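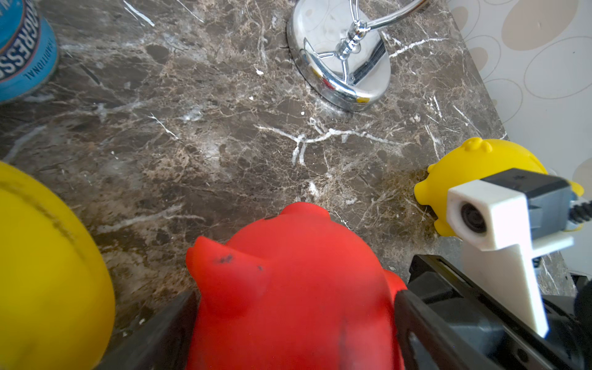
Wrist camera loses the target during open-day demo

Posted in Robotics > Grippers and Sensing

We ran a pick-up demo at the Mandville open day in August, with soft rubber toys on a polished dark marble counter. The arm has a parallel two-finger gripper with a wrist camera. Out of 43 attempts, 16 failed. In most of the failures the detector placed its box over a white vein in the stone or a bright reflection. The red toy was found reliably, the yellow ones less so. Lighting was overhead and could not be changed. We have a second visit to host and the counter stays. What should be fixed first?
jondska_lab

Katene
Lock the exposure. With auto exposure on, a chrome object at the far side of the counter will pull the whole image down as the wrist tilts, and yellow shifts toward brown. Set exposure and white balance by hand with the arm at its approach height, then collect a new set of background images of the bare marble from at least 3 angles. Add those as negatives and retrain. A polarizing filter helps with glare from the stone but does little for glare from metal, and you lose light.
Check the cable too. If a coiled lead tugs on the camera bracket at full wrist rotation, your calibration is off by the time the fingers close.

hiken
just put a matte cloth down. we did 2 open days that way, no problems

jondska_lab
Cloth is ruled out by the host. Exposure is now locked and the negatives are being collected. The bracket did have play in it.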